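Sorting out the charger pile - my notes for the Skuseo evening
Wed 23 October
1,011 shares | 8 comments

Slide 1. Say hello, check the back row can hear me, and then straight in with the question: hands up if you own a charger and have no idea what it's for. (Wait for the hands. Mine goes up too!)

I gave a shorter version of this in February at the Harju library and ran over badly on the adapters bit, so watch the clock - seven minutes on cables, then move on even if they're enjoying themselves.

Slide 2. What I want to get across here is that a tangle is nearly always a parking problem. We plug the blocks in, leave the leads on them, and the leads have nowhere to go, so they climb over each other. Short leads are fine. It's the long ones that cause the grief.

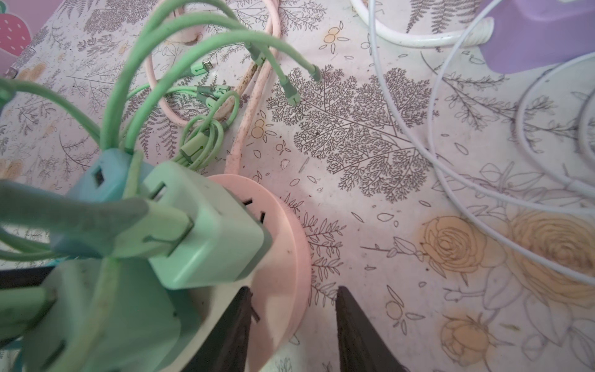 So, first job, unplug the lot. People hate this bit and want to tease one lead out while the rest stay put, and I did it that way for years and got cross every single time. Pull the plugs, lift the whole heap off to one side, and start from the loose ends. Then find the ends that match. I go by colour first if I'm lucky enough to have colours, and by the shape of the connector after that.

Tell the Vidura story here if they look sleepy - the holiday flat, the drawer, the six leads tied together with a hair bobble.

Slide 3. Coiling. Do this one live, I'll have a white lead in my bag. Loose loops, about as wide as your hand, and let the lead turn the way it wants to. No winding it tight round the plug! That bend right by the connector is where mine have always given up. Pass the lead round and let a couple of people have a go, they always laugh at how hard it is with everybody looking.

Slide 4. Where the power strip lives. I've gone back and forth on this and I now keep mine out on the table, on show, with only the things I charge every day plugged into it. Everything else goes in the Mikanon box with a paper label round each lead. Somebody will ask about hiding the strip in a box with a lid. I don't do it myself, I like to see what's plugged in and I like the air to get at it.

Slide 5. Make the corner nice. I really do believe this part - you'll look after a spot you enjoy looking at, and you'll dump your post on one you don't. A cloth with a print on it, something cheerful behind. Wallpaper offcuts are brilliant for this and cost next to nothing.
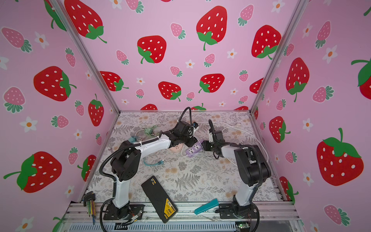

Strawberry wallpaper, left, back and right.

Pause, let them look, somebody will want to talk about wallpaper. That's fine, I've got a bit of slack by now.

Slide 6. Homework: one drawer, one evening, kettle on. Anything that fits nothing you own goes in a bag for the recycling point, and bring the mystery ones along next time so we can all have a guess.

Questions, then tea. Remember to get my lead back.

8 comments | Share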